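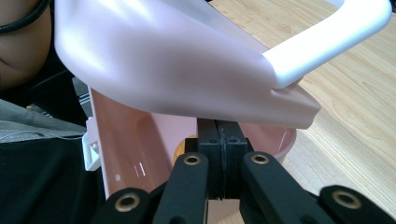
July
A-yeong Seol
Reading time: 2 min

4.2 Equipment planning

The budget for hand-held grippers was set before the task list was final, and this caused most of the trouble we describe in this section. We asked for quotes from Starno and Barbosa. Both priced the grippers in pairs, with cables and wrist straps listed separately. We planned for 2 stations and ordered one spare pair.

Household containers cost very little next to the grippers, but they decide what the grippers must be able to do. A storage box with a lid and a carrying handle needs two hands for many steps, and the jaws have to close on a thin rim. Figure 3 shows a station with a box of this type. 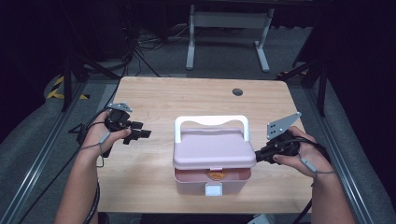
Figure 3. Work table with a pink storage box and two hand-held grippers.

Table space and cable length should be priced together. Our first plan left out tripods and floor tape, and these were added in a second order from Nustier. The total for small items came to $561, against $1831 set aside for the whole station apart from the grippers. Jaw pads were the only part we bought in bulk. We ordered 13 sets from Gramow and stored them with the spare pair.

For a lab starting from nothing, we suggest choosing the objects first and asking each supplier for the jaw opening in writing. Spare pads and cables should go on the first order, as shipping was charged again on every later one.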